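Darnora Swap and Restore List
Subject: Re: [darnora] Pink and black pieces, where to put them and how to clean them

Thanks to everyone who wrote back. I'm answering the longest message here and the others can read along. The earlier post is quoted with the arrows.

> I have a cabinet from the same line as your two pieces, in the
> pink and black. Before I get it out of storage, could you tell me:
>
> 1. Is the snack dispenser any use, or only for show? Ours went to
> my sister and she says the packets stick.
>
> 2. Do you keep the dispenser on the marble? I would worry about
> scratches.
>
> 3. What do you clean the black parts with? I used a kitchen spray
> once and it left a haze.
>
> 4. Are the drawers any good for daily use?
>
> Etholm branch

1. We use it. It holds small wrapped snacks well enough if you don't fill it to the top. Ours has the green biscuit packets in it now, piled at the low end of the tray, and there is a white one in with them. Flat packets about the size of a playing card work best. Anything with a long crimped end catches on the side walls. If your sister's sticks, she should wipe out the tray first, as sugar dust builds up there.
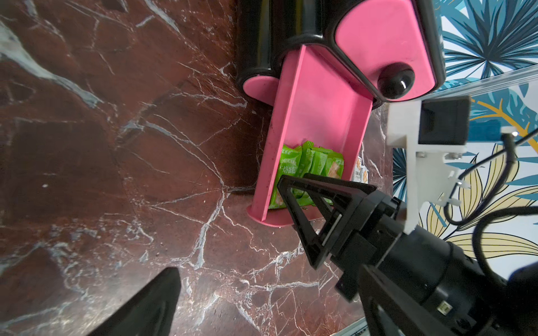

Darnora List Digest, Vol. 16, Issue 2

2. Yes, it stays on the marble. The part to watch is the underside of the foot and the base plate, where grit collects. I lift it and wipe both sides before I set it back down. Don't slide it. I tried felt pads and took them off again because the tray end sat too high and the packets stopped coming forward. A thin sheet of shelf liner cut to the oval would probably be better, but I haven't done it.

The stone is the dark red-brown kind with white veins and it hides crumbs, so run your hand over it before you put anything down.

3. Plain water and a soft cloth, then a dry cloth. For fingerprints on the knobs I add one drop of dish soap to a bowl of water. The haze you got can be taken off with the Arnby polish, part number 3748. Put it on the cloth and not on the piece, and keep it off the pink. I left some on a pink edge overnight and it dulled a spot.
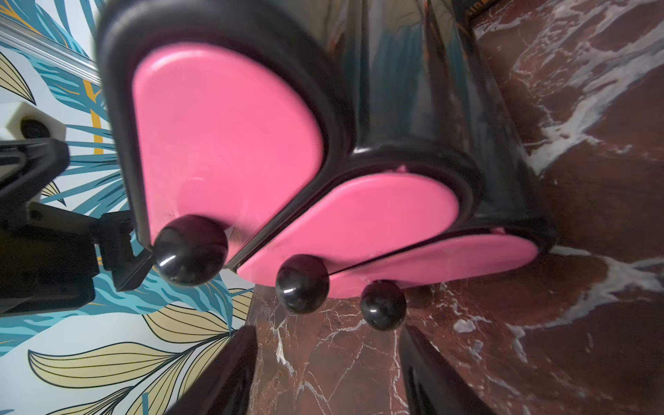 Small marks in the pink I leave alone. A drawer front with a few fine scratches looks fine from across the room, and every touch-up paint I have tried came out either too orange or too pale. Sydorenko used to mix one to order, shade 1279, but the last jar I bought was thick and I had to throw half of it out. If anyone has a newer jar, please post how it went.

4. The drawers are good for light things. I keep napkins, birthday candles and spare batteries in ours. Pull from the knob, straight out, and don't hang anything on it. If a knob turns in your hand, tighten it before you use the drawer again or the hole will wear. When you bring yours out of storage, check the legs before you load it. They are narrow at the bottom and a loose one is easy to miss.

I don't need the spare knobs that were offered last month, so they can go to the next person on the list. The offer closes at the end of February.

To get off the list, send a blank message with "remove" in the subject line.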